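How to Oil a Solid Wood Tabletop

23 shares

A plank tabletop that has gone dull or picked up a few rings can usually be brought back in a weekend with sandpaper and a can of hardwax oil. These instructions are for solid wood with an oiled or bare surface. If yours has a thick, shiny film on top, that is varnish or lacquer and has to be stripped first.

What you need

Sandpaper in 120, 180 and 240 grit
A sanding block or a random orbit sander
A vacuum with a brush head
Lint-free cotton rags
A white non-abrasive pad
Hardwax oil in clear or natural
A metal bucket with a lid, for the used rags

I used a small can of Skuna clear on an old farmhouse table I bought in Villalba. The top is a mix of tan and darker boards, and I wanted to keep that contrast, so I left out any stain. The can cost more than the table did.

Step 1: Check the old finish

Put a few drops of water on an out-of-the-way spot and leave them for 8 minutes. If the wood darkens, the old oil is worn out and new oil will soak in. If the drops sit there in beads, plan on more sanding. Do the test in two or three places, as the middle of a table wears faster than the ends.

Step 2: Clean

Wash the top with warm water and a little dish soap. Wring the cloth out well – you want it damp, never dripping. Candle wax should be scraped off with a plastic card before you wash. Let the table dry overnight.

Step 3: Sand

Start with 120 grit and go with the grain. Use the sander's own weight and keep it moving. Knots are harder than the wood next to them, and if you press down there you will dig a shallow dish on either side. Go over them lightly by hand.

Move up to 180 and then 240. Don't go finer than that. Very smooth wood closes up and takes less oil. Vacuum between grits, and run a dry brush along the joints between the boards, where dust packs in.

Step 4: Fill loose knots (optional)

Tight knots can be left alone. If one has a crack that catches crumbs, fill it with clear or dark brown epoxy, let it set hard, and sand it flush. Povilas Baranauskienė, who taught the refinishing class I took in Itthorpe, told us to overfill a little every time, and that has worked for me.

Step 5: First coat

Stir the can well. Pour a small amount onto the wood and spread it with the white pad, working along two or three boards at a time from one end to the other. The coat should be thin enough that you can't see a wet edge standing up. Wait 15 minutes, then wipe off everything that has not soaked in.

Step 6: Second coat

Leave the first coat at least 12 hours, or longer in damp weather. I did mine in June with the windows open and it was ready by the next morning. Rub lightly with 240 grit, wipe off the dust and repeat step 5, using about half as much oil.

Step 7: Deal with the rags

Oily rags can heat up and catch fire by themselves. Soak them in water in the metal bucket, put the lid on and keep it outside until you can get rid of them. Do this right after each coat.

Step 8: Let it cure

Light use is fine after 2 days. Keep water, hot dishes and tablecloths off for two weeks. Dry things such as books or a charging cable can go on sooner, but lift them instead of dragging them.

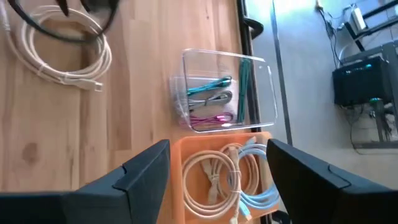
Upkeep

Wipe up spills when they happen. Once or twice a year, repeat the water test and put on one thin coat where the wood darkens. I use Rarko soap for the weekly wipe, and any mild soap made for oiled wood will do the same job.

860 views · 2 comments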